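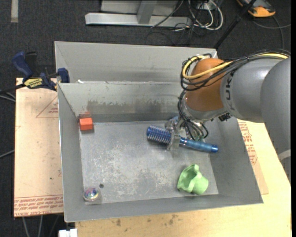
Figure 2. The gripper holding the hairbrush in the front bin during teleoperated collection.

4.2 Collecting demonstrations

All demonstrations used for the Clarik policy were recorded by remote control on the two-bin cell at Dramthorpe. The task is stated to the operator in one sentence: move everything from the front bin to the rear bin. Operators found this sentence clear and everything after it debatable.

Four people drove the arm: two of the authors, plus Dwayne Baptiste and Latrice Szabo, neither of whom had used a leader arm before May. We had planned to discard the newcomers' first sessions as practice. We kept them after noticing that Baptiste's early episodes contained most of our recoveries from a bad grasp, a skill the experienced operators had stopped demonstrating by declining to make bad grasps. The policy needs to see a mistake before it can be expected to fix one, and Baptiste was generous in this respect.

The final set holds 106 episodes. An episode starts when the operator closes the leader grip for the first time and ends when the front bin is empty or the operator gives up, which is logged with a foot pedal and, in the audio we did not intend to keep, a remark. Episodes ended by the pedal were retained but masked from the last grasp onward.

Object choice follows the Wumbei list, with substitutions where our local stores had other ideas. The hairbrush (Fig. 2) deserves separate mention. It can be taken by the handle or near the bristled head, and our operators split along these lines with some conviction. Szabo went for the handle every time. Whitlock preferred to close the fingers just behind the bristles, on the grounds that the brush then swung less on the way up. Both methods work. A policy trained on the two together at first aimed for a point between the preferences of its teachers and got hold of the brush less often than either. Predicting short chunks of action in place of single steps removed most of this trouble; asking the operators to agree removed none of it.

We also recorded 57 episodes by hand guiding, with the arm in gravity compensation and a person pushing it through the motion. These were smoother and quicker to collect. They also put the demonstrator's forearm in view of the fixed camera for much of each episode, and the resulting policy seemed to regard the forearm as a precondition for moving. Hand-guided data are therefore used only to initialize the joint-space prior (Section 4.3) and are never paired with images.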